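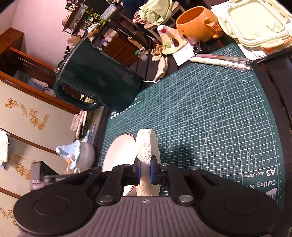 Stendix Releases Shallow-Draft Passage Planner for Inland Waterways

LIRKNESS, July. Stendix, a developer of navigation software for small craft, has released the Mulder passage planner, a route calculation program for private boats using canals and locked rivers. The program is available now for desktop computers and tablets. A version for fixed chart plotters is in testing at the company's office in Lirkness.

Mulder takes four dimensions of the vessel as input: draft, air draft with the mast lowered, beam and overall length. It compares them with the published limits for every lock, fixed bridge, tunnel and aqueduct on a proposed route. Any structure that the vessel cannot pass is marked in red, and the program then looks for an alternative. Where clearance is less than the margin set by the skipper, the structure is marked in amber and the figures are shown side by side.

Air draft is calculated against the water level for the section and not against a single nominal figure. The skipper can enter a level taken from a gauge board, or let the program use the most recent level issued by the waterway authority. If no current level is held for a section, the last known value is displayed with its age, and the clearance result is labeled as an estimate.

"Most plotting software was written for open water, where the shortest line between two points is generally a usable line," said Mercedes Sotelo, head of product at Stendix. "On a canal the line is fixed. The variables are lock hours, closures, headroom and where a boat can tie up for the night. Those are the values the program works on."

Passage time is computed section by section. The calculation includes local speed limits, river current, lock operating hours and an average delay per lock, which can be edited. Winter maintenance closures are loaded as date ranges. A route that would reach a closed section is recalculated, and the affected section is listed in the passage report. Overnight stops are suggested from a table of moorings that records depth alongside, length limits, water and shore power.

The program was tested over 14 weeks on two boats. The first was a steel motor cruiser with a draft of 3 feet. The second was a sailing yacht with a lifting keel, carrying her mast on deck trestles. Testing covered commercial waterways, narrow leisure canals and a tidal river with a lock at its seaward end. Reijo Rautiainen, who skippered the yacht, kept a written log of lock arrival times for comparison with the computed values.

"The largest errors came from waiting at commercial locks, where freight has priority," Rautiainen said. "We raised the default delay for those locks and left the others alone. On the tidal section the gates open for about 2 hours, and the planner now treats a late arrival as a missed opening and moves the rest of the passage to the next one."

Fuel consumption can be estimated from a table of engine speed against hourly use. The estimate does not account for hull fouling or wind. Stendix recommends that owners carry their normal reserve and correct the table after the first few days under way.

Charts and structure data are stored on the device, and no connection is needed once a region has been downloaded. Routes can be exported as GPX files. The passage report can be printed on letter or A4 paper.

Mulder does not replace official charts, notices to skippers or instructions given by lock staff. Skippers remain responsible for confirming clearances before passing any structure.

Registered users of Dreltside, the company's earlier tidal planning program, can transfer saved vessel details and waypoints. Dreltside will continue to receive tidal data updates.

Press contact: Nidia Quispe, Stendix, Lirkness
Technical inquiries: Mieke Dewulf, Data and Charting, Stendix

This website uses cookies to remember your settings and measure visits. By continuing to browse, you agree to our use of cookies. Accept | Manage preferences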